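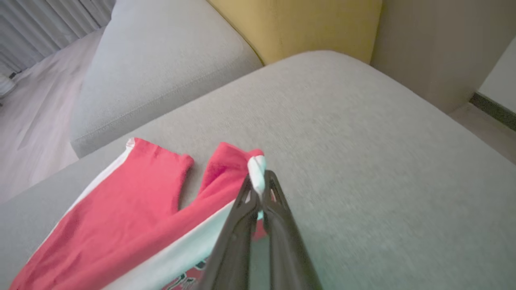 Food and Everyday Life, Unit 2: How Sugar Moved Into the Kitchen

Please read these notes before the tasting session, and bring your own spoon!

Start with honey. For most European households before the late Middle Ages, sweetness meant honey, ripe fruit, or grape juice boiled down to a thick syrup. The Romans had several names for that syrup depending on how far it was reduced, and the recipes put it in places we'd never expect, such as fish sauces and stews. Sweet and savory weren't separate departments yet. Keep that in mind, it comes back in Unit 3.

Cane sugar took the long way around. People in India worked out how to boil cane juice into solid pieces, and the knowledge traveled west through Persia and then around the Mediterranean with Arab growers and cooks. When it reached northern Europe it was sold by apothecaries as a medicine and a spice. A cook in a rich house might shake a little over a roast bird the way we use pepper - and I love this detail, because it shows how slowly people decide what a new food is for.

Terms to know: loaf sugar (the hard cone), nippers (the tool for breaking it), comfit (a seed or nut coated in many layers of syrup), marchpane (almond paste, ancestor of marzipan), subtlety (a showpiece often made of sugar and brought out between courses).

Comfits deserve a whole class to themselves. The maker swung a pan over low heat and added syrup a spoonful at a time, letting each coat dry. Caraway and aniseed were favorites. Try one at the end of a heavy meal and you'll see why they lasted for centuries.
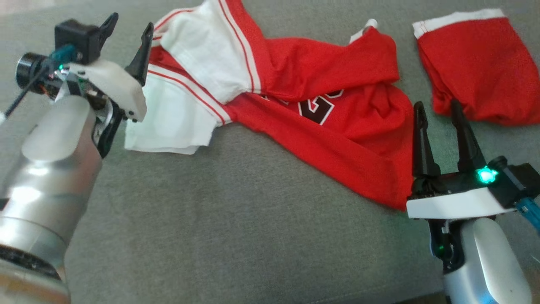 CLERMONT, 19 August 2004

Changes to the printed handout. The reading is now pages 11 to 21 in the course packet, and the map of the cane routes is on page 14. The Kouris worksheet stays the same. If your packet has no map, pick one up at the Evamton desk.

For the June group I ran the tasting as honey first, then dark sugar, then white. Let's turn that around this time. White sugar first tastes simply sweet, and then everything after it opens up - smoke, grass, flowers, even a bit of salt in the darkest one. Write down your words before you talk to your neighbor.

Questions to think over: Why did sugar leave the meat course? What had to change in price, and what had to change in taste? Who did the work of growing and boiling the cane, and why do the old cookbooks leave them out?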